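4. What players did at the second shrine

I should say at the start of this section that I went in expecting something quite different. When Urmila Dubey and I first talked about studying death in run-based games, we both thought the interesting bit would be the first death. You lose everything, you're cross, you either start again or you go and make a cup of tea. So we built our little dungeon crawler, Lornden, with that in mind, and we put most of our logging around the first ten minutes of play.

The first death was dull. Nearly everybody restarted straight away. What we got instead was a great heap of data about the second shrine, a spot we'd added mostly to break up a long corridor.

For anyone skipping ahead from section 2, a quick recap of how shrines work in Lornden. You arrive with some gold, some health and usually a curse or two. The shrine offers to lift one curse, and the price is either gold or a chunk of your maximum health for the rest of the run. You can also walk past. There's no timer and nothing attacks you while you stand there, so the choice is as calm as anything in the game gets.

We had 70 players, all of whom had finished at least one game of this sort before. Between them they played 466 full runs. Each player got one of two builds. In the Indura build the shrine tells you exactly what every curse does, numbers and all. In the Shao build you get a line of moody text and have to work it out for yourself (the names come from two bosses we cut, and they stuck in the code long after the bosses had gone).

My guess was that the Shao players would pay up more often. If I don't know what a curse is doing to me, I want rid of it! Urmila guessed the opposite, and I'm sorry to report that she was right. Players who had only the moody text tended to hang on to their curses, and they were noticeably quicker about walking past. Players with the full numbers stood at the shrine for ages, opened their inventory, closed it, opened it again, and then quite often paid in health for a curse that would barely have touched them.

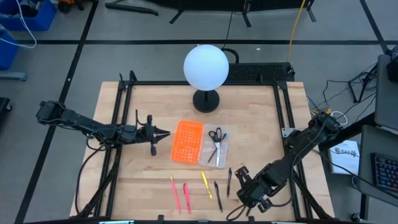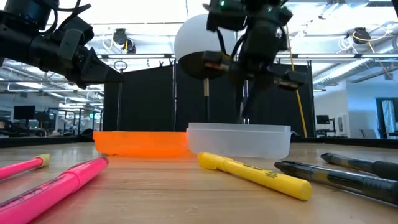
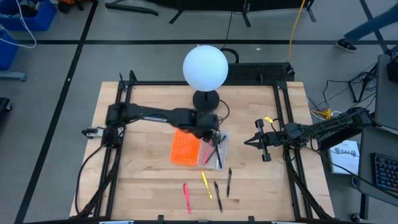
Figure 2. Three views of the tabletop, with robot arms and a clear container.

We talked to people afterwards, and a good part of what follows leans on those chats, so please read it with the usual care. The Indura players talked about the shrine as a sum. One of them said she had "done the maths and then done it again", and when I asked what the answer had been she laughed and said she couldn't remember, only that she'd felt she ought to buy something after all that effort. Several others said much the same in different words. Having read the numbers, they felt they had to act on them.

The Shao players told us stories. They gave their curses nicknames. One chap was convinced that the curse called Ashen Tongue made skeletons leave him alone (it does nothing of the kind, it makes potions weaker) and he refused to have it lifted across 11 runs. I loved this. It made a complete mess of our coding scheme — we had no box for "player is fond of the curse" — and we ended up adding one late in the day, then going back through every interview to apply it. Section 6 has the details of how we checked each other's work on that.

It would be easy to read this as an argument for hiding information, and I don't think it holds up as one. Shao players were also more likely to say a death had felt unfair, particularly when a curse they'd been carrying since the first floor finally caught up with them. They kept more curses, they had more fun with them, and they were grumpier at the end. The Indura players grumbled less at the end and more in the middle. I honestly couldn't tell you which group had the better time overall, and our enjoyment scores were too close together to settle it.

There's a wrinkle with health as a price, too. We had assumed players would treat gold and maximum health as roughly swappable, with a bit of leaning one way or the other depending on how the run was going. Very few did. Most people had a firm favourite and stuck to it even when it plainly hurt them. Gold hoarders died with full purses. Health hoarders arrived at the last floor with no gear. I'm a gold hoarder myself, so I recognised the purses.

We wondered whether this was down to our prices being badly tuned, and it may be, in part. In May we'd changed the cost of the health option after an early pilot, and I'm still not sure we landed it in the right spot. Anyone wanting to repeat this should play with the price before touching anything else.

One last thing before moving on to floor three. The order in which the shrine lists its offers was fixed, with gold always on top. We should have shuffled it. I don't believe it explains the gap between the builds, as both had the same order, but it could well have nudged everyone towards gold, and I'd rather own up to that in the main text than tuck it away in the limitations.

Comments

Rosalind Esposito
Really enjoyed this section. Did you look at whether the Ashen Tongue fan played differently around skeletons? I'd bet he got braver.

Finex
gold hoarder here too, died rich every time

Urmila Dubey
Rosalind — he did charge at them a lot more, yes, but one player is one player so we left it out. I'll send you the run logs if you'd like a look.

Rosalind Esposito
Yes please!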